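3. What people said about the bricks

I should say at the start of this section that I never set out to study toy bricks. My plan for Grodcombe was a tidy little paper on how families pass things on: prams, school coats, cots, the lot. But every time I sat down in somebody's kitchen and asked what they had kept from when the children were small, we ended up on bricks (the big chunky ones, for toddlers) and we stayed there until the tea was cold. Lorraine Whitcombe, who did half the interviews with me, had warned me this would happen. She had grown up two streets away and knew perfectly well what was in everyone's loft.

So I gave in, and bricks became a section of their own. The survey went out to 182 households, and I asked each of them the same thing to begin with: what happened to the bricks when your youngest stopped playing with them? I thought I would get "charity shop" over and over. What I got was far messier, and much more fun to read. Bricks went to cousins and came back with other people's bricks mixed in. One grandmother had lent hers to a neighbour 12 years earlier and still spoke of them as being on loan!

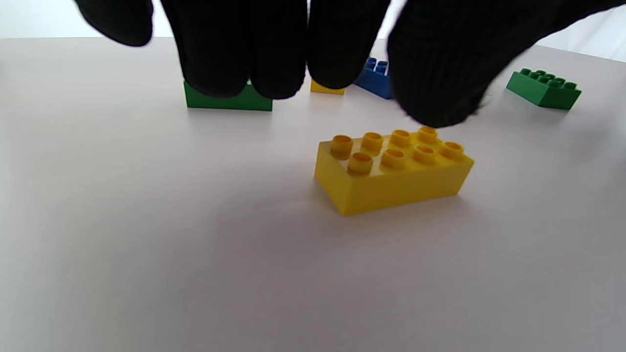

The word "lent" kept cropping up, and I think it matters. Clothes were given, and nearly always for good. Bricks were lent, even when both sides knew full well they weren't coming home. Zhenhua Jiang has written to me about something similar with cooking pots, where calling it a loan keeps the two households in touch, and I'm happy to borrow his idea. A loan gives you an excuse to knock on the door. Several people told me they had gone round "to see about the bricks" and come away two hours later with no bricks and all the gossip.

There was also a good deal of fuss over keeping sets whole, and here I have to admit I got it wrong in my first draft, sent round on 7/5/18. I had written that parents didn't care about missing pieces. Damian Tokarz read it and wrote "my mother would like a word" in the margin, so back I went to the transcripts. He was right. People did care, but what they minded about was colour. A tub short of a few bricks was fine. A tub with hardly any yellow left in it was an embarrassment, and you would not hand it on without saying sorry first.

Figure 1. Toddler building bricks in green, yellow and blue.

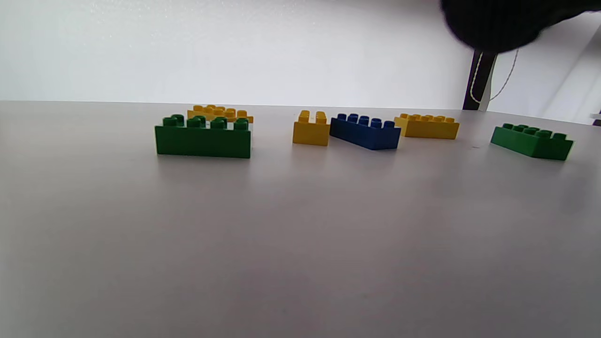 3.1 Who decides when to let go

I had assumed mothers made this decision, mostly from my own childhood, and the interviews only half bear me out. Mothers did the sorting and the washing (bathtub, washing-up liquid, old towel on the floor). The letting go was quite often left to the child, who might be well into their teens by then and not have touched a brick for years. Igor Sýkora asked me whether that was just politeness. I don't think so, going by how many of them said no. One lad of fifteen took the whole tub back upstairs and put it under his bed, and as far as his mother knew it was still there when we called in December.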